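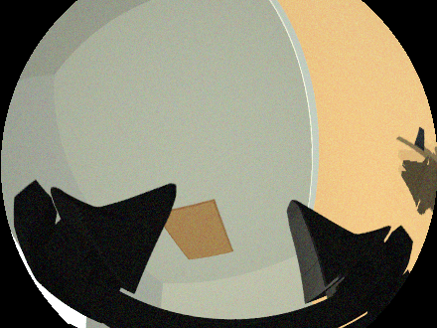 Wir hätten den Greifer fast vor dem Tisch bestellt, schrieb uns eine Werkstatt aus Tronditz zur letzten Ausgabe dieses Handbuchs, und dann hätte der Tisch nicht gepasst. Ob man das Kapitel zur Beschaffung nicht nach vorn ziehen könne, vor die Montage?

Konnte man. Deshalb steht es jetzt als Kapitel 2 vor allem, wozu man einen Schraubendreher braucht.

2 Planung und Beschaffung

2.1 Wofür dieses Kapitel gilt

Gilt für die Tischzelle Wukik mit Zweifingergreifer, Handkamera und der Simulationsumgebung Wan. Wer die Zelle bereits vollständig auf dem Hof stehen hat, liest bei Kapitel 3 weiter. Allen anderen sei gesagt: Die Planung ist ein richtig schöner Teil des Projekts! Man probiert am Bildschirm Dinge aus, die in der Werkstatt einen halben Tag Umbau kosten würden, und hat am Ende eine Bestellliste, der man vertraut.

2.2 Erst simulieren, dann bestellen

1. Wan auf einem Rechner installieren, der auch später an der Zelle stehen soll. So zeigt sich früh, ob die Grafikleistung reicht.
2. Die eigenen Werkstücke als einfache Körper anlegen. Eine Kachel, ein Klotz, ein Zylinder genügen für den Anfang.
3. Ansicht der Handkamera einschalten. Das Blickfeld ist rund, die beiden schwarzen Finger ragen von unten hinein.
4. Ein flaches Teil zwischen die Finger bringen und prüfen, ob es mittig sitzt. Das ockerfarbene Quadrat in der Ansicht am Kapitelanfang liegt zum Beispiel näher am linken als am rechten Finger. Bei solchen Versätzen die Greifposition korrigieren und den Versuch wiederholen.
5. Jede Teileform mindestens neun Mal aus verschiedenen Richtungen anfahren lassen und das Protokoll speichern.
6. Das breiteste und das flachste Teil notieren. Beide Maße werden in Abschnitt 2.3 gebraucht.

Hinweis: Dünne Teile verdienen besondere Aufmerksamkeit. Sie lassen sich an der Kante sehr gut fassen, flach auf dem Tisch dagegen oft nur mit einer Ablagehilfe. Die Ablagehilfe ist ein eigener Posten und liegt dem Greifer nicht bei.

Hinweis: Die Simulation kennt weder Öl auf dem Blech noch Späne in der Führung. Für die Kraftreserve bitte die Tabelle im Anhang verwenden und nicht die Werte aus Wan.

2.3 Platzbedarf aufnehmen

1. Arbeitshöhe festlegen und am vorgesehenen Platz anzeichnen.
2. Tischbreite messen. Der Grundrahmen ist 171 cm breit, mit angesetzter Kabelführung sind es 174 cm. Maßgeblich ist das größere Maß.
3. Türbreiten auf dem Transportweg prüfen, auch die der Zwischentür zum Lager. Der Rahmen kommt vormontiert und geht nur hochkant durch schmale Durchgänge.
4. Zuleitung und Druckluft einzeichnen. Für den elektrischen Greifer entfällt die Druckluft.
5. Den Schwenkbereich des Arms mit Klebeband auf dem Boden markieren und einen Arbeitstag lang stehen lassen. Man merkt schnell, wer dort ständig durchläuft.

VORSICHT: Der Schwenkbereich muss auch bei geöffneten Schranktüren frei bleiben. Regale und Werkzeugwagen, die nur gelegentlich dort stehen, zählen mit.

2.4 Budget aufstellen

Der Greifer selbst ist selten der größte Posten, und gerade deshalb wird das Drumherum so gern vergessen. Das Starterpaket über Lokex (Greifer, Flansch, Anschlusskabel, ein Satz Finger) liegt derzeit bei 1.747 Euro netto. Arm, Tisch und Schutzeinrichtung kommen gesondert dazu.

1. Starterpaket eintragen.
2. Einen zweiten Satz Finger eintragen. Finger sind Verschleißteile, und mit einem Ersatzsatz in der Schublade probiert man deutlich mutiger aus, was alles geht.
3. Kamera samt Halterung und Beleuchtung eintragen. Bitte die Beleuchtung nicht streichen - eine Kamera ohne vernünftiges Licht liefert am Nachmittag andere Bilder als am Morgen.
4. Schutzeinrichtung nach der eigenen Risikobeurteilung eintragen. Angebote erst nach der Beurteilung einholen.
5. Einrichtzeit ansetzen, und zwar in Arbeitsstunden der Leute, die später mit der Zelle arbeiten.
6. Lieferfristen neben jeden Posten schreiben. Der Flansch braucht erfahrungsgemäß am längsten.

Hinweis: Wer noch im laufenden Haushaltsjahr abrechnen muss, sollte die Bestellung nicht in den Dezember schieben. Lokex liefert zwischen den Jahren nicht aus.

VORSICHT: Finger anderer Hersteller passen mechanisch häufig an den Flansch, verändern aber Hub und Schließkraft. Vor dem Kauf die Freigabeliste prüfen.

2.5 Kaufen, mieten oder erst einmal leihen?

Für Betriebe mit wechselnden Teilen lohnt sich die Leihzelle sehr. Sie wird komplett aufgebaut geliefert, und die in Wan angelegten Abläufe lassen sich ohne Änderung übernehmen. Es macht großen Spaß, eine Bewegung, die man am Bildschirm zurechtgelegt hat, zum ersten Mal am echten Arm zu sehen!

1. Leihzeitraum so legen, dass mindestens zwei Teileformen gefahren werden können.
2. Protokolle aus Abschnitt 2.2 bereithalten.
3. Abweichungen zwischen Simulation und Zelle im selben Protokoll vermerken.
4. Nach der Rückgabe die Budgetliste noch einmal durchgehen. Meist fällt etwas weg, oft die zweite Kamera.

2.6 Vor dem Absenden der Bestellung

- Breitestes Teil kleiner als der Greiferhub
- Tischmaß mit Kabelführung berücksichtigt
- Flansch passend zum vorhandenen Arm
- Ersatzfinger auf der Liste
- Anlieferung vor 15 Uhr vereinbart, das Lager in Tronditz fährt danach keine Rahmen mehr aus

Weiter mit Kapitel 3, Auspacken und Prüfen der Lieferung.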